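List: kovus-handheld
Subject: Re: [kovus-handheld] Fingers staying shut after release, unit 017
Date: Jul 13, 2018

Replying to the whole list so the Skomirden people see it too. The fault Veronica reported in April is back, on the same unit, and this time we had it apart. Short version: check the pivot screw on the left finger before you run anything else, and don't free stuck fingers with your hand while the trigger is held.
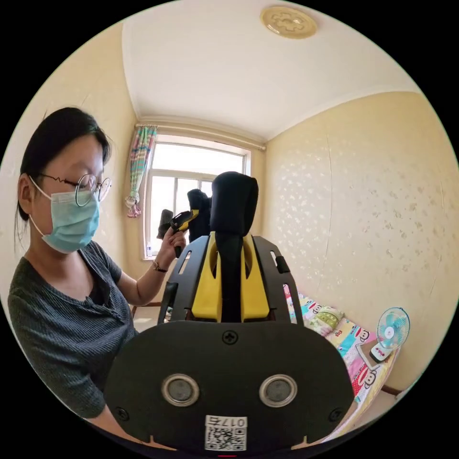 Ghada Dabbas
Field hardware, Fontes site

On Veronica Enache's report she wrote:

> Had an odd one with 017 near the end of a session. Let go of the
> trigger and the fingers stayed shut on the cloth. Squeezed again,
> let go, they opened. It did it twice more and then stopped. The
> log shows the width value sitting at closed for the whole time,
> so I don't think it's a reading problem, the fingers really were
> closed. I wiped the slots and put it back in the case. Has anyone
> else had this with the Drekov fingers?
>
> Veronica

Yes, we have now. It's the unit with the 017右 label, so the right-hand one of the pair. We were working in a small bedroom with a bed along the wall, mostly cloth handling. Rania Hourani was operating. The first time it stuck she squeezed and released and it came open, same as in Veronica's note. The second time it didn't, and she reached over with her other hand to pull the fingers apart. The spring let go all at once and caught the side of her finger. The skin wasn't broken but it was sore for the rest of the day, and I have put it in the incident log as an injury. Please log yours too if you've had one, however small.

Marama asked off list whether it might be the foam on the finger pads swelling up. I doubt it. We took the pads off and it still stuck.
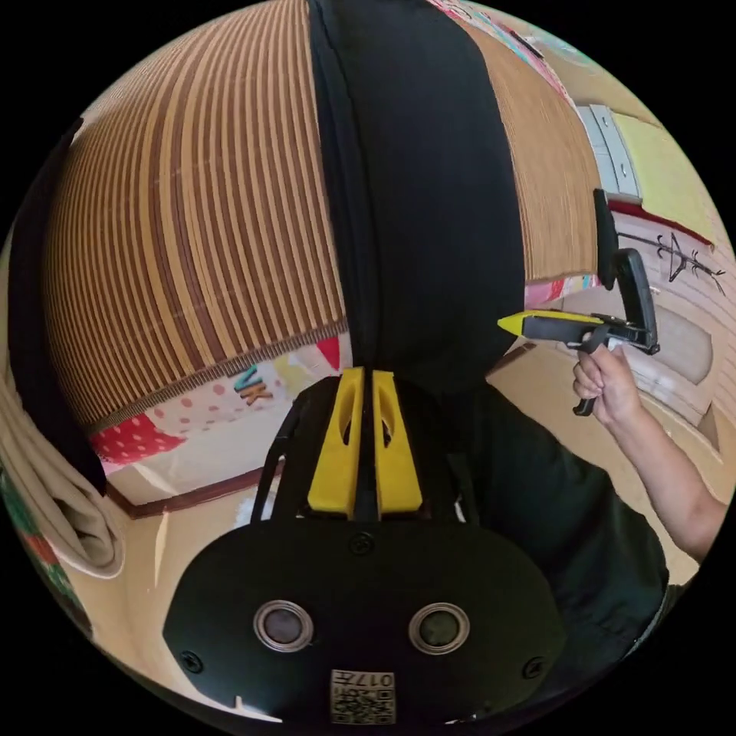

Unit 017 in the foreground, a second hand gripper in use behind it.

Once we had the fingers off, the cause was easy enough to find. The pivot screw on the left finger had backed out 2 turns. That lets the finger tilt a little under load, and the edge of the slot then hangs up on the guide. With an empty gripper you won't see it, which explains how it got through our morning check. We only test open and close on air.

We put in a new screw with thread lock and ran 400 cycles on a folded towel. It didn't stick. I would still like someone else to repeat that on a different unit before we call it fixed. The old screw had no trace of thread lock on it and I don't know if it ever had any. Carla Awwad is looking through the build sheets for that batch.

The data from that session is a separate question. Anything recorded between the first stick and the time we stopped shows a closed width after the trigger was released, so the two don't agree. I've tagged those takes as suspect and left them out of the upload. If you want them for comparison, ask me and I'll send them over. Please don't edit the width values to match.
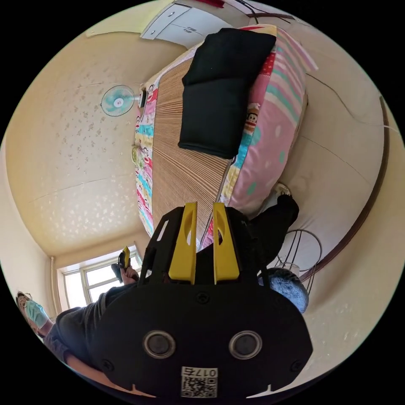 For everyone with Drekov fingers

1. Before the next session, check both finger pivot screws with a driver. If one turns freely, take the unit out of use.

2. Add a loaded test to the morning check. Close on a folded cloth, hold, release. Do it on both hands.

3. If the fingers stick, let go of the trigger, put the gripper down and switch it off. Use the plastic wedge from the kit to open them, not your fingers.

4. Write the unit number and the take number in the log straight away.

Veronica, did you happen to look at that screw when you wiped the slots? And do you still have the April logs? Ours roll over and I'd like to line the two up.

Spare screws are in the drawer at Fontes. Skomirden will need to order, we don't have enough for both sites.

Ghada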